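Progress report to the Berhe Fund, 8/29/19
Pormont Winter Clothing Exchange

First of all, thank you again for your patience while we got the keys to the new storeroom. It took most of August, what with the damp in the back wall and the wrong lock being delivered, but we are in, the shelves are up and the place already feels like ours.

Your grant has gone mainly on shelving, mending supplies and the van runs out to Wovstead. We had hoped for 200 garments by now and have 77 ready to go out, so we are behind, and I would rather say so plainly. Coats have been slow. Knitwear has been much kinder to us – people do seem to clear out their drawers before their closets!

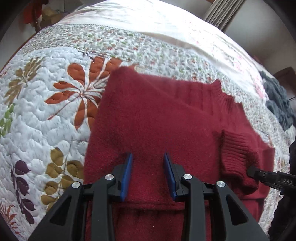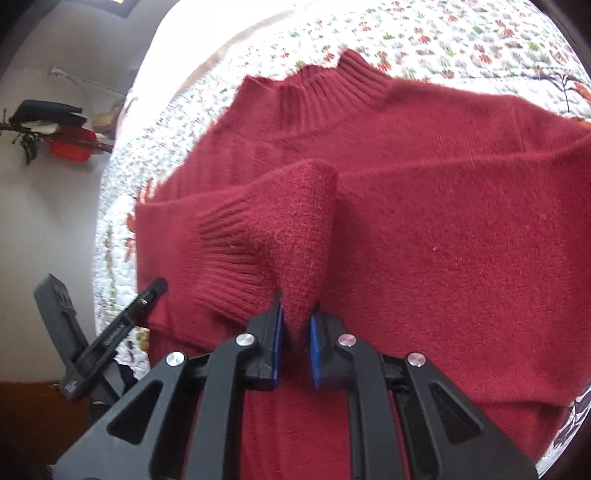
High collar, ribbed knit.

The mending evenings in Fenstead have settled into a nice rhythm, and we have added 2 more before the cold weather comes. Most of the work is buttons and elbows, with the odd zipper that defeats everybody and gets passed along to the tailor, who charges us very little. We have spent 80 dollars with her so far.

Still to do: children's sizes, which we are badly short of, and a proper sign for the door. We would also like to talk with you about moving what is left of the van money over to coat hangers and rails, if the Fund's rules allow it.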